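Council recycling audit letters, has anyone else had one?
Waste and Recycling > Kerbside collection

gumleaf_row
Got home in November to a sticker on the yellow lid telling us our bin had been "inspected" and that we'd had 2 items in there that shouldn't be. Didn't say which two. Then a letter came with a fridge magnet and a bar chart claiming the new Ibarra program has "transformed" recycling in Uresmont. I'd like to know how sticking a label on my bin transforms anything. Has anyone asked where the numbers come from?

tezza_p
We got the magnet. No sticker. I assume that means we passed, or they couldn't be bothered walking up our end of the street.

Stallo Lane
It's the same contractor as before under a new name, isn't it? Galeck had the trucks until the contract changed and I'm fairly sure my driver is the same bloke in a different vest. Happy to be corrected.

a_guimaraes
Ademir Guimarães here, I did the sorting line for a couple of years before my back gave out, so I'll put in my two bob. The stickers do work a bit. Streets that got them sent us cleaner loads for a month or so, then it drifted back. Soft plastics are the main headache because they wrap round everything and the line has to stop while someone cuts them out. Cardboard is the good stuff. Flat, dry cardboard sells.

gumleaf_row
Not having a go at you Ademir, but "works for a month and then drifts back" isn't what the letter says. The letter says 2,031 households "improved their sorting behaviour". Improved compared with what? Did they look in the same bins twice? If you check a bin on a bad week and again on a normal week it's going to look better whether you put a sticker on it or not.

kookaburra44
You could say that about anything though. At some point you have to trust that somebody measured something.

gumleaf_row
Why do I have to? I'm paying for it.

Fermín Painemal
I rang and asked. It took 4 goes to get past the recorded message. The woman was perfectly nice and told me the figure came from "visual lid checks", meaning they lift the lid and look at the top layer. So if your pizza box is on top you're a criminal and if it's under the newspapers you're a model citizen.

tezza_p
Ha! Right, newspapers on top from now on.

Stallo Lane
Pizza boxes are fine as long as you scrape the cheese off. I thought everyone knew that.

mrs_duffle
They are NOT fine here. My magnet has a greasy box with a red cross through it. My sister's council, one suburb over, has the same box with a green tick. Same trucks as far as I can tell. How is a normal person meant to keep up?

a_guimaraes
Depends on the mill that takes the paper. Some will wear a bit of grease and some send the whole bale back. I agree the magnets are hopeless. Tear off the clean lid and recycle that, put the oily base in the general rubbish, and you won't go far wrong in either suburb.

kookaburra44
Or the green bin if yours takes food scraps.

mrs_duffle
Ours doesn't take food scraps. We were promised it would. Still waiting.

gumleaf_row
What about juice and long-life milk cartons? I've been told yes, no, and "only without the lid".

a_guimaraes
The long-life ones have a foil layer in them and a lot of places can't separate it. They used to come down our line and get flicked off with the rubbish. That was a while back, so ask before you take my word.

Fermín Painemal
I did ask that as well. She said she'd email me. Draw your own conclusions.

Stallo Lane
I think you're all being a bit hard on them. Landfill costs a fortune and it's our rates that pay for it. If a sticker stops a few people chucking nappies in the yellow bin then good.

gumleaf_row
If. That's my whole point. I'm not against recycling, I rinse my tins like everyone else. I want them to show the working before they print another colour brochure on thick shiny paper. Which, by the way, can anyone tell me if that's recyclable?

tezza_p
Mine went under the wobbly leg of the barbecue table, so it's being reused.

mrs_duffle
There's a question time before the next council meeting if anyone wants to put it to them. You have to lodge it in writing beforehand and they cut you off at 13 questions for the night. I'll go if somebody else does the talking.

Fermín Painemal
I'll talk. Send me what you want asked and I'll put it in one letter.
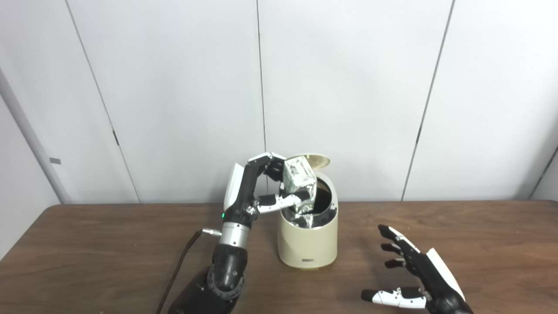

Do small cardboard boxes need to be flattened before they go in the yellow bin?

Flatten them if you can, as they take up less room and the lid will shut properly, but don't tie them in bundles or put them in a plastic bag.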